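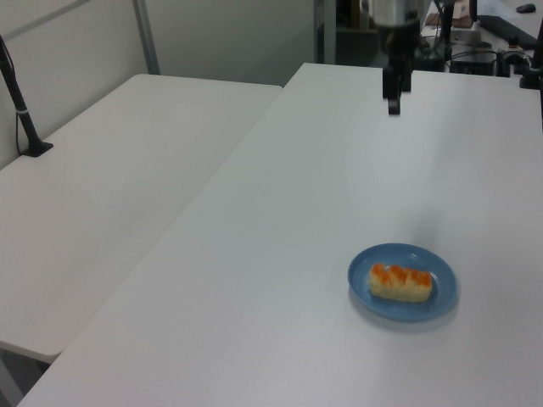
4. Preparing the table for food handling tasks

Work through this section before every session in which the arm will handle food, including sessions that use stand-in items. It applies to all Wimuron table cells at the Starthorpe site. The rules are the same whether the item is a dinner plate with a pastry on it or a single wrapped sweet. Start with the arm parked high and away from the item, as it is at the far end of the table with the blue plate near the table's right side. Keep the keyboard, mouse and controller off the work table. Cables may run behind the table but must not cross it.

Read Section 3 (Emergency stop) first if you have not used the cell in the past month.

4.1 Cleaning and clearing

1. Press Hold on the Szabo panel and wait for the amber light.

2. Remove everything from the tabletop, including cloths, pens and spare fingers.

3. Wipe the table from the far edge toward you with food-safe cleaner. Let it dry in the air.

4. Wipe both gripper fingers, inside and outside faces. Use a damp cloth. Do not spray cleaner on the gripper body.

5. Check the clamps on all stands. A clamp that turns by hand must be tightened and the camera check in Section 6 repeated.

CAUTION: Never clean the fingers while the arm is in Run or Teach. Hold must be on and the amber light must be lit.

4.2 Placing the item

1. Put on clean gloves.

2. Place the item on its plate at the side bench, then carry the plate to the table. Do not build up the plate on the table itself.

3. Set the plate down flat, with its whole base on one table. Do not set it across the seam between two tables.

4. Keep the full plate rim at least 137 mm from any table edge.

5. Step back behind the floor line before you release Hold.

Note: Soft or glazed items leave residue on the fingers. Clean the fingers after every 20 grasps, or sooner if you can see residue.

4.3 Checking the start position

The arm must start each run with the gripper open, empty and clear of the plate. Look at it from the operator side and again in the head view on the monitor.

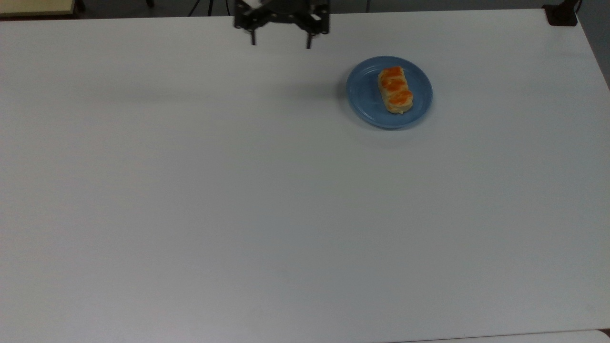

Figure 4-2. Head view with the gripper open and the plate to its right.

1. Confirm that both fingers are visible in the head view and that nothing is between them.

2. Confirm that the whole plate rim is visible. If part of it is hidden, move the plate. Do not move the camera.

3. Confirm that the only things on the tabletop are the plate and the item for this task. Stands and mounting blocks fixed at the table edge may stay.

4. Set the speed limit to 13 percent for the first run with any new item. You may raise it after one complete run without a stop.

5. Say "clear" out loud and wait for the second person to answer before you press Run.

Note: The second person does not need to be a trained operator, but must be able to reach the stop button without walking around the table.

4.4 If the item falls or breaks

1. Press Hold. Do not reach in to catch the item.

2. Pick up the pieces by hand and throw them away. Food that has touched the floor, the table or the gripper must not be eaten or put back on the plate.

3. Repeat 4.1 from step 3.

4. Write the stop in the cell log with the item, the speed limit and the reason.

CAUTION: Food used in the cell is test material. Mark the box and store it apart from the kitchen supply, on the Erklow shelf.

4.5 Finger pads

Replace the finger pads after 800 grasps, or at once if a pad is cut, lifting or stained. The grasp count is shown on the Service page and must be reset by hand after the pads are changed. Used pads go in the general waste.

Questions about this section go to Chrysoula Psarras (cell safety). Requests for a different plate or a new food item go to Emiko Maruyama, who keeps the approved items list. New items are added to the list in March and September.

Continue with Section 5, Running a task.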